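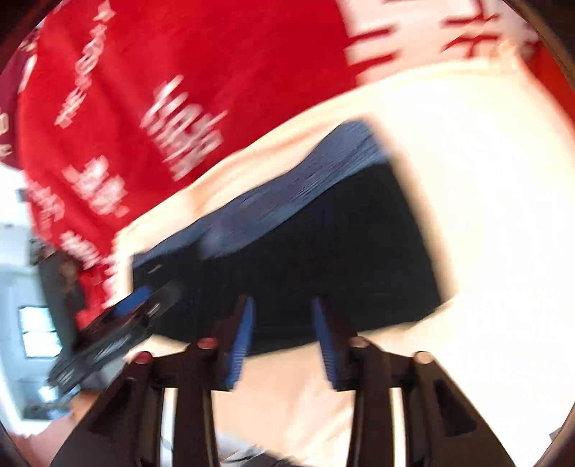

I think the most exciting software in cloth handling right now is the dull stuff: the playback tool. Sioned Prosser wrote ours at Penry, and it lets you drag through both hands' movements on one timeline. I love it! Black fabric on pale fabric swallows every fold, so a planner needs good examples of where to grip.
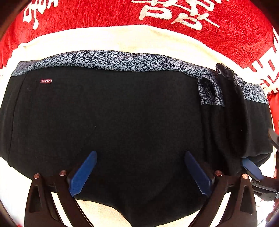 Give me 100 runs someone has properly watched over 1,616 that went straight into training. Korkor Eshun disagrees, and we'll argue it again in November.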